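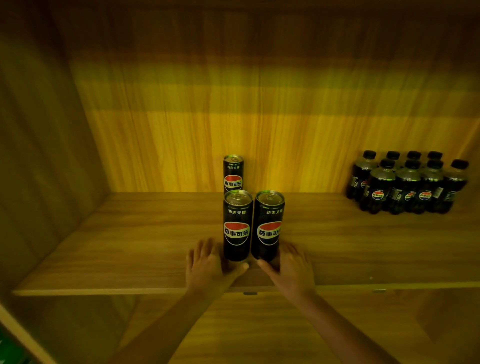

From: Abilio Nieto
To: Wenstead Ditch and Drain list
Date: September 13, 2018
Subject: Re: Larvicide in the catch basins

Replying to the list so everyone has the same information. The earlier message is quoted in pieces below, with my answers under each one.

> I saw two people from the county lifting grates on Rosero Street
> and dropping something into the storm drains. What is it, and
> should I be keeping my dog away from the gutter?

It is a slow-release briquet with a bacterial larvicide in it, commonly called Bti. Mosquito larvae eat it and it damages their gut. It doesn't harm dogs, cats, birds or fish at the amounts used. Your dog would have to get a grate off to reach one anyway. Still, don't let him drink from the gutter. There is motor oil and lawn fertilizer in that water.

The crew has 628 basins on its list for our side of the creek. They had treated 190 when I talked to them, starting at the north end and working down toward Manzano Park. Rosero was early because it has the old basins with the deep sumps, which hold water even in a dry month.

> We were told in April that they'd be fogging. Has that been
> dropped? I have bees and would like a straight answer.

It hasn't been dropped. Fogging is only for adult mosquitoes, and the county waits on trap results before it orders a truck out. We have 4 traps in the neighborhood and they are checked weekly. One pool of mosquitoes from the Manzano trap came back positive for West Nile virus last month and the two after it were negative, so as of now no truck is scheduled.

If they do fog, it will be after sunset, when bees are in the hive. There is a no-spray list for beekeepers and you should be on it. Call the county vector control desk and give them the hive location, not just your mailing address. Last year they had one hive listed at a post office box. 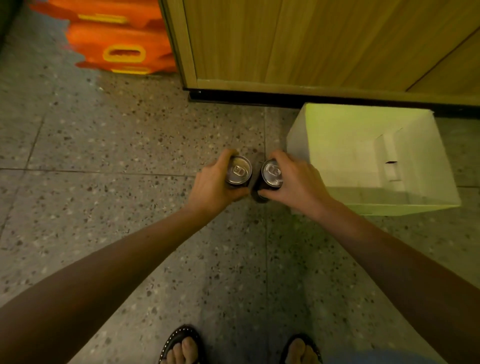 The other thing I'd ask is that you cover the hive entrance loosely that evening if you get a notice, and take the cover off at first light. Also change out any open water you keep for the bees. A shallow dish with stones is fine as long as it gets dumped every few days.

> Does any of this matter if the lot behind Prokano Tire is still
> full of standing water?

It matters, but you're right about the lot. I walked the fence line on Saturday and counted 34 tires with water in them, and that's only what I could see from the alley. Larvae in most of the ones close enough to look into. I filed a report with code enforcement and have a case open. The owner has ten days to respond from the date of the letter.

Please don't go over the fence to empty them yourselves. One person already offered. If you want to help, call and add your name to the complaint — they do look at how many households are on it.

For your own yard, the usual places are plant saucers, clogged gutters, kids' toys, and the corrugated pipe people put on downspouts. That pipe holds water in every ridge. Straighten it or take it off for the season.

I'll post the next trap results when I get them. If you find a dead crow or jay, use gloves, leave it in the shade, and call the county the same day. They can't test one that has been out in the sun for long.

Abilio Nieto
Wenstead, east side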